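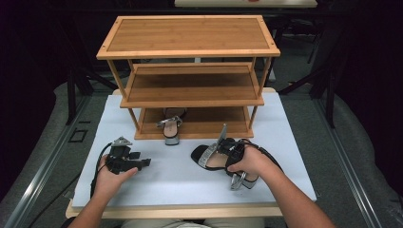 Mar 23, 2025

I have finally learned to dance in heels, and I can't stop talking about it! Well, "learned" may be generous. I can get through a whole social tango without looking at my feet, and back in February I couldn't get through one song.

It started with the beginner evenings at Lilellow, the dance hall over the old bank. I'd been going in flat jazz shoes and having a great time, so I saw no need to change anything. Then one of the teachers watched my backward walk and told me to try a small heel, just for two songs. Wow. My weight went straight to the front of my foot, where she had been asking me to put it for weeks, and suddenly the pivots made sense. I went home and read about shoes until midnight.

My first pair came from Cruzado, and I picked them purely on looks (I know, I know). They were gorgeous and half a size too big, and my toes slid forward on every cross step. The second pair is from Flemska, with a lower heel and a strap that holds still, and I love them so much I wear them to do the dishes. Suede soles don't like a wet kitchen floor, by the way. Ask me how I know.

What helped most was practicing at home. I put on one slow record and walk the hallway, forward and then backward, five songs every night. No steps, no turns - only walking. It sounds dull and I look forward to it all day! By the third week my ankles had quit wobbling, and my calves had stopped complaining on the stairs.

Now I'm working on ochos, which are going badly and are the most fun I've had in years. My left one is lovely. My right one looks like I'm putting out a campfire.

The spring dance at Lilellow is coming up, and they can fit 300 people on that floor, so there will be plenty of toes to avoid. If you've been thinking about coming along, please do, the beginner hour is first and flats are perfectly fine. I'll be the one by the water jug, changing my shoes again.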